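About Senero
December 9, 2022 | By Leonie Harms

Senero began at Ute Wunderlich's kitchen table in Drudmont, after she'd spent a whole winter helping a cousin apply for jobs abroad (and learned far more about foreign tax forms than she ever wanted to!). We're a team of seven now, and we've helped over 200 people find work in a new country, mostly nurses, cooks and machinists.

We like to take our time. Your first call is with Jericho or Ute, and it usually runs long, since we'll want to hear about your family, your languages and whether you can stand a dark October. After that we look at contracts, housing and schools together, and we stay in touch for three months after you start.

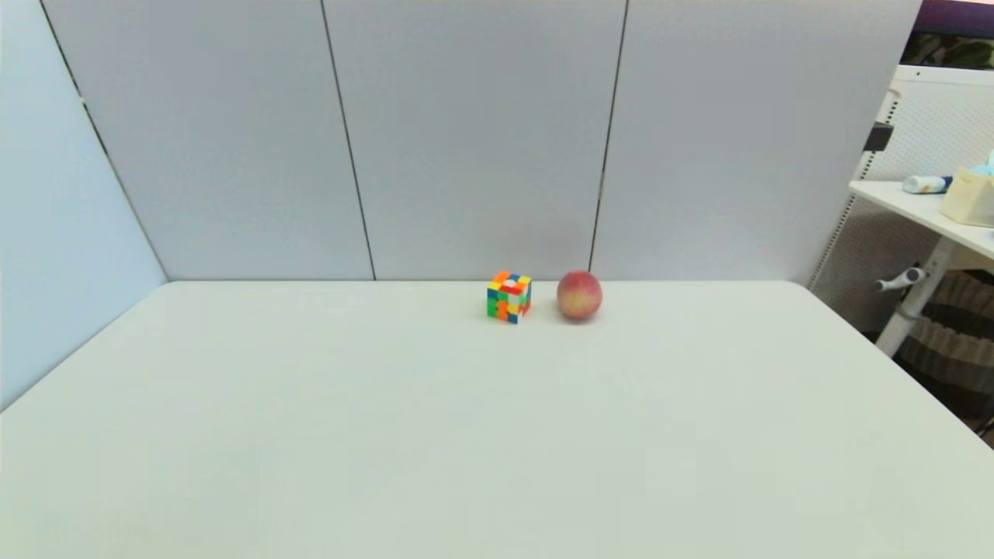 Chiến Triệu wrote to us that the job itself was easy to settle into, but he would never have sorted out his lease without those evening calls. We still do them, so please ring!

Filed under: Who We Are, Moving for Work

Recent posts
Two Job Offers, One Family
What to Ask Before You Sign
Our Partners at Rusnák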